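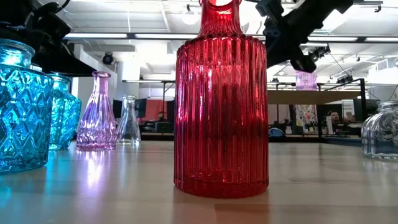
Eine Teilnehmerin aus dem April-Kurs wandte ein, gepresstes Glas sei doch bloß die billige Nachahmung von geschliffenem, und man könne sich die Bestimmung der Muster daher sparen. Der Einwand kommt in jedem Durchgang und gehört deshalb an den Anfang dieser Einheit. Rippen, Rauten und gedrehte Züge sind Formmerkmale, mit denen wir arbeiten, gleich in welchem Verfahren sie entstanden sind.

Werkstoffkunde Hohlglas, Skript zu Einheit 2: Farbige Flaschen und Gläser mit Reliefoberfläche
Stand: 13. August 2022

1. Begriffe

Rippung: schmale, senkrechte, parallele Erhebungen am Gefäßkörper. Die rote Flasche ist ein gutes Beispiel, mit gebogtem Rand an der Schulter und feinen Fältelungen am Halsansatz.

Rautenrelief: erhabene, versetzt angeordnete Facetten. Vgl. das große türkisfarbene Glas links. Im Bestimmungsbogen nicht mit »Waffel« verwechseln, dort sind die Felder quadratisch.

Gedrehte Züge: Kanneluren, die schräg um den Körper laufen. Bei der violetten Flasche gehen sie unten in ein facettiertes Band über. Im Bogen werden Züge und Band getrennt eingetragen.

2. Farbe und Wandstärke

Die Farbwirkung hängt von der Glasdicke ab. Derselbe Scherben erscheint am dünnen Hals hell und am massiven Boden deutlich dunkler. Farbangaben im Bogen daher immer mit Messstelle (Hals, Wandung, Boden). Glanzlichter auf den Rippen werden nicht als Farbe notiert.

Durchgefärbte und nur außen lackierte Ware wird an der Mündung unterschieden: Lack endet meist mit einer sichtbaren Kante. Ein Urteil nur nach Foto reicht nicht aus, das Stück muss in die Hand.

3. Volumen

Randvoll mit Wasser füllen, umgießen, ablesen. Die Sammlung Lisineck enthält Gefäße von 200 bis 700 ml. Nennvolumen und Randvollvolumen stehen in getrennten Spalten. Bei engen Hälsen den Trichter benutzen, der bei den Messzylindern liegt.

4. Reinigung vor der Bestimmung

Lauwarmes Wasser, wenig Spülmittel, weiche Bürste. Keine Scheuermilch, sie mattiert die Grate. Kopfüber auf dem Gestell trocknen lassen. Lackierte Stücke nicht einweichen.

5. Aufgabe bis zur nächsten Sitzung

Zwei Gefäße aus dem Regal Zaugg auswählen, eines farbig und eines farblos, und je einen Bogen ausfüllen. Skizze der Schulterpartie im Maßstab 1:1. Inventarnummern ab 501 sind noch nicht erfasst und bleiben im Regal.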